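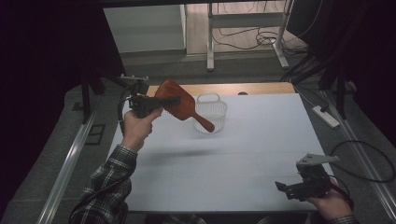 Small Baskets for Small Things: Order on a Shared Table
Project report, Home and Living Studies, Vostham College
Author: K. Wojcik
11 Oct 2022

1. Why I chose this subject

In August I moved to a shared flat in the Clornus building. We are four students and we have one table near the entrance, where everybody leaves small things in the morning: combs, keys, hair ties, a hairbrush, pens. The table was never dirty, but it was always full. For my project I wanted to learn if a small open basket can change this, and which kind of things people are willing to put back into it.

2. Method

I compared two ways of keeping the things. In the first week we used a flat tray. In the second week we used a small plastic basket with a handle. Each evening I wrote down which objects were lying outside. I made 142 notes in total. I did not tell my flatmates which objects I was most interested in, only that they should live as usual.

I also asked 40 students in the Stusotness residence to fill in a short form about where they keep their hairbrush. I chose the hairbrush as my main object. It is used every day, and it has an awkward shape – a wide head and a long handle.

3. Results

With the tray, the hairbrush was outside on 7 evenings, that means every evening of the week. With the basket it was outside on only two. Keys did not improve at all. Two of my flatmates keep them in the coat pocket and do not want to change.

A wooden paddle brush does not lie flat in a small basket. It has to go in with the handle down, and then the oval head stands over the edge. At first I thought this was a fault, but my flatmates liked it, as they could see the brush from the door. Slotted walls were also useful for finding hair ties without emptying everything.

From the forms I learned that most students keep the brush in the bathroom, and many wrote that they often search for it.

4. Difficulties

One week for each method is short, and in the second week one flatmate was away for three days. The forms were in English only, so some answers were difficult to understand. I should also have measured the basket before I bought it. A curved handle over the top looks nice, but if it is fixed, a large brush must be put in from the side.

5. Next step

I would like to repeat the test with a deeper basket and to place it on the bathroom shelf. My flatmates have agreed to keep the present one on the table until the end of term.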